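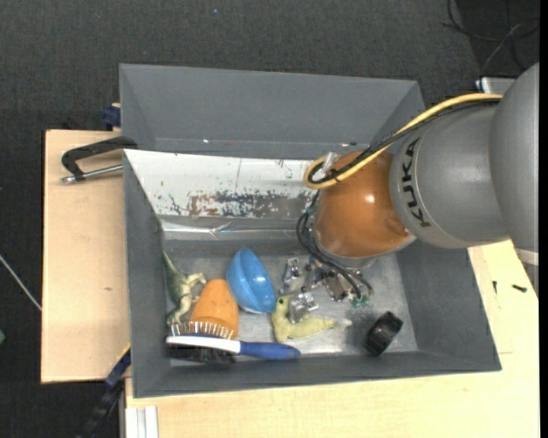 Los cajones grises de metal aguantan años de uso, pero el fondo se raya y la pintura salta en los lados. Si dentro van a ir peluches u otros juguetes de tela, conviene repasarlos antes de volver a llenarlos. El trabajo se hace en una tarde.

## Material

- Lija de grano 300
- Cepillo de cerdas duras y aspirador
- Jabón neutro y dos trapos
- Cinta de carrocero
- Esmalte gris para metal (un bote pequeño da para 7 cajones)

## Pasos

1. Vacía el cajón y aspira las esquinas, que es donde se juntan la pelusa y las escamas de pintura.
2. Despega los restos de cinta y de plástico. Si queda pegamento, frótalo con un trapo y aceite de cocina y luego lava con jabón.
3. Pasa el cepillo por los desconchones hasta que no salte más pintura. Con mascarilla, lija los bordes de cada uno hasta que no se noten con el dedo.
4. Los arañazos finos del fondo se pueden dejar como están. Lija solo los que enganchen un trapo al pasarlo.
5. Limpia el polvo, protege con cinta lo que no vayas a pintar y da una mano fina de esmalte.
6. Espera 10 horas y da la segunda mano.

Antes de meter los peluches, deja el cajón destapado hasta que no huela a pintura. Mientras tanto puedes lavarlos en agua fría, dentro de una funda de almohada cerrada. Los claros, como los amarillos o verde pálido, mejor separados de los oscuros.

Nithin Chettiar pregunta si vale el esmalte al agua. Vale, aunque en el fondo dura menos. En los cajones Trukwood del taller lo dimos en octubre y ya hay roces en las esquinas; en las paredes sigue bien.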